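Trastley Boards > Manipulation > Methods and Results

Reading time: 4 min

Dropping blurred wrist frames before training: result and a question

ngui_ml
May 3, 2024

We finished the filtering comparison I mentioned in February. Posting the numbers before the write-up in case somebody sees a hole.

Setup: desktop pick and place, demonstrations by teleoperation, one fixed camera on the workspace plus one camera at the wrist. The data set is 1,863 episodes. The policy takes both views and predicts short action chunks. Two versions were trained, same seed, same number of steps:

A – all frames kept.
B – any time step dropped if the wrist view falls under a sharpness threshold (variance of the Laplacian, threshold picked by hand on a held-out set).

Each was run for 200 trials. A completed 131, B completed 112. I expected the opposite. The objects are soft and easy to grasp, so I doubt that grasp quality explains it. 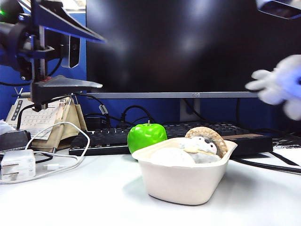
Fixed view, tray with the two plush toys. The hand at upper right is moving.

My reading is that B removes most of the fast transport motion and the policy then sees too few examples of how to leave one pose for the next. It hesitates between slow segments. Other explanations welcome.

flukwood
Did you drop the time steps and then close the gap, or leave the gap in? If you closed it, your action chunks now span a jump and the labels are wrong. That would cost you more than the missing images.

ngui_ml
Closed the gap, but chunks that crossed a cut were masked out of the loss. So no wrong labels. There is less data overall, though.

flukwood
Then it is a data quantity result until you show otherwise. Drop the same fraction of time steps at random, with the same masking, and compare. Right now you can't separate "blurred frames are useful" from "more frames are useful."

Puspita Halim
I agree with flukwood on the control, but random dropping isn't quite right either. Blurred steps come in runs. If you drop single steps at random you cut many more chunks than the filter does, and the masking removes far more. Drop runs with the same length distribution, placed at random.

I also don't trust the sharpness score by itself. It mixes motion with content. A blank wall in perfect focus scores low.

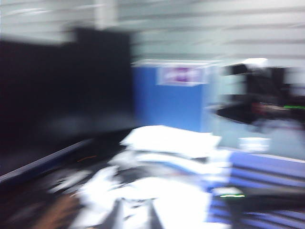 Variance of the Laplacian is computed over the whole image, so one number has to stand for regions that behave very differently. In our Fitthorpe runs we split the wrist view into tiles and scored each tile against its own history. With motion as strong as in this one, every tile should drop together, and that is easy to flag. Even so, the blue panel in the center is still readable as a panel, and the white heap in front of it still has a position. A network can localize from that much. It can't read the purple sign. So I would call such a frame poor for fine alignment and acceptable for gross motion, and a hard threshold treats both uses the same.

tolmer
Disagree about "acceptable." If the fixed camera gives you the gross layout, the blurred wrist view adds noise and nothing else. Zero the wrist input on those steps and keep the action labels. That gives you version C, and it answers ngui_ml's question directly without touching data quantity.

Puspita Halim
C is a good test. I would still not assume the fixed view is enough. A fast hand can smear there too, and it can block objects from that side. Also, zeroing inputs needs a mask token or the policy learns that black means "move fast."

tolmer
Fair. Mask token, then.

ngui_ml
Thanks. Plan is:

C – wrist input masked on blurred steps, actions kept.
D – runs dropped at random, length matched to the filter.

I can't do 200 trials on each this month. Would 900 shorter rollouts in replay be of any use as a first pass?

flukwood
No. Replay error won't show hesitation, and hesitation is your whole hypothesis. Do fewer real trials and report the interval.

Puspita Halim
Same view here. Interleave the versions within a session, though, and don't run one after the other. Lighting drift alone can move you several points.

ngui_ml
A and B were run one after the other, so that is a weakness in what I posted. I'll rerun A interleaved with C and D and put the per-trial log in this thread.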